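Blue crates back in use at Huaranga packing room

Sorting moves to the long wall, collections open earlier from March

The packing room at Huaranga is taking in stock again after the refit, and the first thing most people will notice is the blue. Plastic crates and bins have replaced the old cardboard trays for nearly everything that comes through the door. Tins, jars, bars of soap, bagged rice, the lot.

Rosaura Agudelo, who runs the sorting shifts, said the change had been coming for two winters. "The cardboard went soft at the bottom. You'd lift one and the tins stayed where they were. We were taping trays that had already been taped."

The new stock came from Brarnilora, the kitchen and catering supplier on the ring road, which sold the room 100 crates at trade price and threw in the lids. A grant of 2,000 pounds covered those and most of the steelwork. The remaining 537 came from the coffee morning and a sponsored walk, with a bit left in the tin from last year.

Not everything is in. The lids are still in the corridor, wrapped, and the second lot of dividers has been promised but not delivered. Marek Šimko, who did the fitting, said he would rather wait for the right size than cut the wrong ones down.

How it works now

Donations come in by the side door and get a quick look over for dates and dents. Then they go into a crate by type. No mixed crates – this was the one rule everybody at the planning evening agreed on without an argument. Full crates go along the wall, packers pull from the front, empties go back to the door.

Under the old layout the packers and the sorters shared one table and spent a good part of the morning reaching across each other. Glass went over more than once. A jar of beetroot in particular is still talked about, and the mark is still on the skirting board.

Nilton Salazar packs twice a week and was doubtful at first. "I liked the table. You could have a chat. But I did my list in half the time and my back didn't ache, so I've stopped complaining." He would still like a stool.

Plastic crates behind, stainless steel in front.

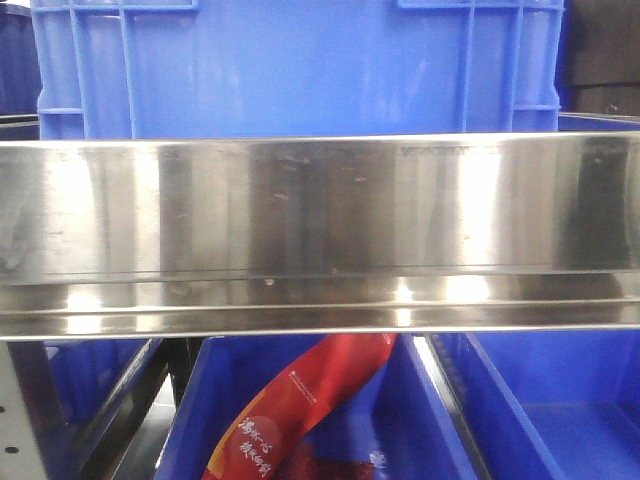
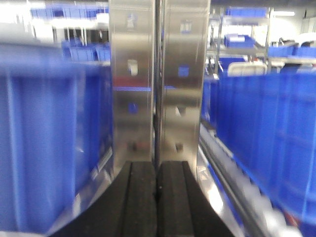

Labels and cleaning

Labelling has taken longer than planned. The idea is a white label low down on each bin, same corner every time, with the type of goods written on it and nothing else. No dates on the label, dates go on the sheet. About half the first batch of labels peeled off within a day of going on and the sticky had to be scraped away, so a different sort has been ordered from Hokier.

Nuria Requena has drawn up the cleaning rota. Crates get a wipe inside when they are emptied and a proper wash once a fortnight, in the yard if it's dry. Steel gets warm water and a drop of washing up liquid, then a dry cloth. Please no scouring pads. There were a couple under the sink and they have been moved to the kitchen, where they should stay.

"It shows every fingermark, and that is fine," she said. "It's a shelf for tins. I want it clean, I don't need to see my face in it."

Anyone on the rota who can't make their turn should swap with somebody and write the swap on the sheet, not on a bit of paper left on the side. The last three bits of paper are still unclaimed.

What is needed

Shelves are good for pasta and beans. Short of tinned fruit, UHT milk, cooking oil in small bottles, nappies in the bigger sizes and washing powder. Tinned fish always goes quickly. Please hold off on baby food for the moment, there is plenty and a lot of it has short dates.

Carrier bags are welcome, strong ones if possible. Cardboard boxes are no longer wanted, flat or made up. If you have been saving them for us, thank you, and sorry – the school may take them for the art room if you ring first.

Fresh food still can't be accepted at the side door. It has to go to the front desk, wher there is a fridge, and it needs to arrive before noon.

Opening times

From March the side door opens at 9am instead of 10, and closes at 1pm as before. Collections are by list only and the list closes at 4pm the day before. There are 13 collection slots each morning. If you miss yours, come anyway and wait, somebody will usually fit you in towards the end.

Mirsad Kolev is taking over the van run from the same month. He will be doing the two supermarkets and the Grisico bakery, and has asked that people don't park across the side gate between 8.30 and 9 when he is backing in. The cone is there for a reason. It was moved twice last week.

Still to do

The lights at the far end need looking at, one flickers. The old cupboard is going, as soon as it has been emptied and a home found for the tea urn. Floor markings have been put off untill the dividers arrive, as there's no point painting lines and then shifting the crates a foot to the left.

There was also a question at the planning evening about whether the new crates could be lent out for the summer fair. The answer for now is no. Rosaura said the last lot that were lent out came back as a different lot, fewer and with mud in them.

A few more pairs of hands would help with the sorting, mainly the first hour. No experience needed and no heavy lifting if you'd rather not, though closed shoes please. Ask for Nuria at the side door or leave your name and number at the front desk.

Spare keys for the side door are being recut. If you hold an old one, hand it in by the end of the month.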